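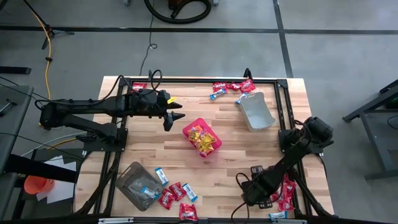

Melati Rahman asked after the April review whether the planner could be made to stop and think again partway through a reach, and said she would judge the next phase on that more than on speed. Most of this report is an answer to her.

Tue 17 September

**Replanning.** The old planner worked out a full path for both arms and then followed it to the end. The new one checks the path against the latest camera data while the arms are moving and can drop what is left of it. Khairul Wibisono finished the merge for the left arm first, then the right. Both now run from the same code, and the separate right-arm branch has been closed.

**Perception.** Sorting sweets is still our main test. Wrapped sweets in a pile, like the yellow and orange ones in the pink basket, are harder for the software than packets lying apart on the wood. The segmentation model tends to join neighbours of the same colour into one object. Syafiqah Rahman has relabelled 60 scenes with this fault and retraining has begun. Red packets lying close together cause the same trouble, though less often.

**Shared space.** Each arm reserves the area it is about to enter, and the other waits. This is safe but slow — in the middle of the table one arm can hold its place long after it needs it. Arif Pangaribuan is writing a version that releases the area in stages. It works in simulation and has not yet been tried on the arms.

**Tooling.** The log viewer, Fakow, now shows the planned path and the measured path on one timeline. Faults can be replayed from the log without starting the arms. Fultau have asked for a copy and we would like your permission to send it.

**Open problems**

- Bins set at an angle: the rim estimate is poor, so the planner leaves too wide a margin.
- Clock drift between the two arm controllers. Restarting clears it, but we don't yet know the cause.

**Next period.** We plan 14 days of testing on the arms, starting with the staged release. Afiq Hutapea will send the revised test plan to Brurnov before then. We are not asking for any change to the budget.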